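The Case Against the Perfect Fold

Every fall the same advice comes back around: fold your T-shirts into tight little bricks, stand them upright in the drawer, and your mornings will improve. I've tried it. My mornings were fine before.

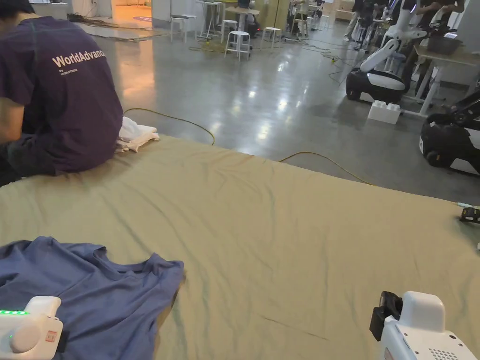

Vol. 40, No. 2

A blue T-shirt rumpled on an olive sheet doesn't strike me as an emergency. It's a shirt. Smooth it, fold it over, put it somewhere. Burkolar will sell you a folding board for this, and Plundine has a drawer insert with a slot for every shirt, which assumes you'll never buy another one.

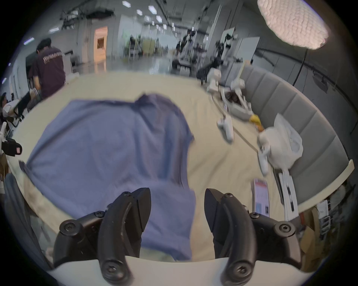

What bothers me more is the claim that it saves time. Tedesco's booklet promises 500 hours over a lifetime. Saved from what? Looking for a shirt? I own a few and I know where they are — on the chair, mostly.

I'll grant that a flat surface helps, and a bed is as good as any table.

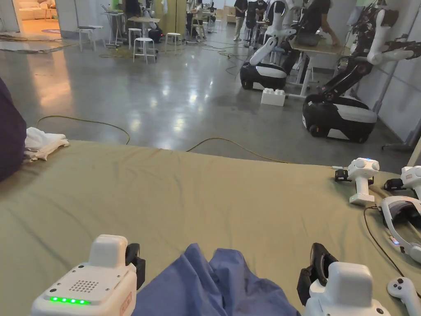
Cotton wrinkles anyway. Put on a brick-folded shirt in October and you'll wear the creases to lunch. If Cirkley wants to send me its deluxe folding kit, I'll try that too, but I'm keeping the chair.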